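Salim Ndung'u had been printing T-shirts at Lescombe for two years before he bought one secondhand and wore it until the collar gave out. He says that one shirt taught him more about the trade than the job did.

"At work you see a shirt for about ten seconds," he said. "It comes off the dryer, you fold it, it goes in a box. You never see what it looks like after a winter of washing."

He now runs his own shop, Nyamweya, out of a former tire store. Most of the orders are small: school choirs, family reunions, a bowling league that changes its name every season. The largest job last year was 639 shirts for a summer camp, printed in August and picked up the night before the buses left.

"I don't want to do that again," he said. "We slept here. My cousin drove in to help and she still brings it up."

Ndung'u grew up over a tailor's shop and wanted to be a sign painter. He took the printing job because it was the one that called back. When Lescombe moved its production out of state he bought one of its old presses for less than the cost of moving it.

He talks about fabric more than about ink. Customers come in with a drawing and a color, he said, and very few have thought about the shirt. He keeps a rack of washed samples by the counter and asks people to handle them before they order.

"A shirt can feel great new and be a rag by spring," he said. "I'd sooner lose the sale than have them come back mad."

Dark shirts are harder. Bright colors need a white layer under them or they turn muddy, and that layer can make the print stiff. He spent most of one winter on the problem, trying thinner coats and longer drying times, and threw out 75 shirts before he was satisfied.
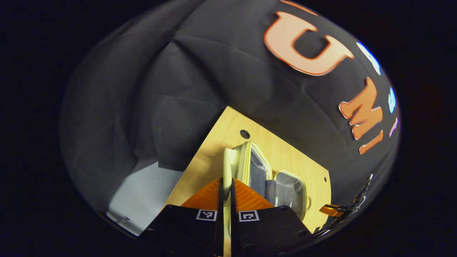
Braten, a regular customer, remembers shirts from those months and said the first ones were like wearing a place mat, though the later ones were good enough that the whole team reordered.

Ndung'u does not argue with that. He kept one of the stiff ones - it hangs in the back office - and shows it to new hires.

His advice on care is short. Wash the shirt inside out in cold water, skip the softener, and hang it up if there is room. He does not iron prints and wishes his customers wouldn't either.

The shop has no plans to grow. He was offered the unit next door and turned it down.

"I'd have to hire a manager, and then I'd be in meetings," he said. "I like being at the press. I'm there by seven most days."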